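Wrist camera only: how much does a small change to the scene between demos hurt?
Asked by Fergus Tennant, 16 May 2026

I'm trying to reproduce part of the Rostau result on a smaller budget. Their method trains one policy from wrist view alone, with no overhead camera, and they report that it copes with clutter moving between demonstrations. My task is reaching to the rim of a steel pot and closing on it. I have 159 demos so far and was aiming for 200.
My runs start with the gripper open and the pot at the right of the wrist view. The wall behind is plain and I've left the lights the same all week.

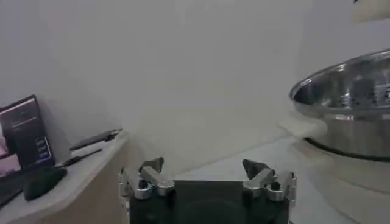 Do I need to keep the same start pose for every demo?
Vary it a little each time, by a few centimetres and a few degrees, and record the offset. A policy trained from one fixed pose tends to replay a path and pay little attention to what the camera sees.

That much I got from the Gruststead notes and it did help. My trouble is with the held-out set. I ran 21 trials with the clutter rearranged and got 4 clean grasps. With the layout left as it was in training, most of them go fine. The misses are nearly all short, as if the arm thinks the rim is closer than it is. I'm using the default image crop and a history of two frames.

The pot is polished, so its colour in the image changes as the arm moves in. I've wondered if the policy is using the reflections as a distance cue. The desk side of the view has a screen standing on it as well, and I don't know if that matters.
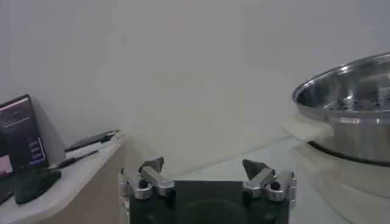
Imelda Quiambao replied that she would look at the crop before blaming the reflections. The default crop in the Rostau code is a random one during training but a centre crop at test time, and if your target sits near the side of the image a centre crop can throw away most of it. Save out the test images exactly as the network gets them and look at a few dozen. If the rim is missing from those, pad the image or turn the crop down. No new demos needed for that.

She added that the screen is worth masking for one run. Paint a grey box over that area in both training and test images and retrain. If the rearranged score goes up, the policy was leaning on the background. If it doesn't move, leave the screen where it is and forget about it.

Second answer
Get more demos. 200 is not many for shiny metal. We had the same thing with Pringle and it went away when we doubled the data.

Third answer
More data of the same layout won't fix it in my experience - you just get better at that layout. Rearrange things every ten demos or so and keep a written list of which block is which, so you can hold out whole blocks. Splitting at random puts near-copies in both sets. The Gistadcombe write-up from October has a decent table on this, though they used a matte bowl.

Comment from Fergus Tennant
Thanks. It does centre crop at test, I hadn't noticed. Will try padding first and then the mask.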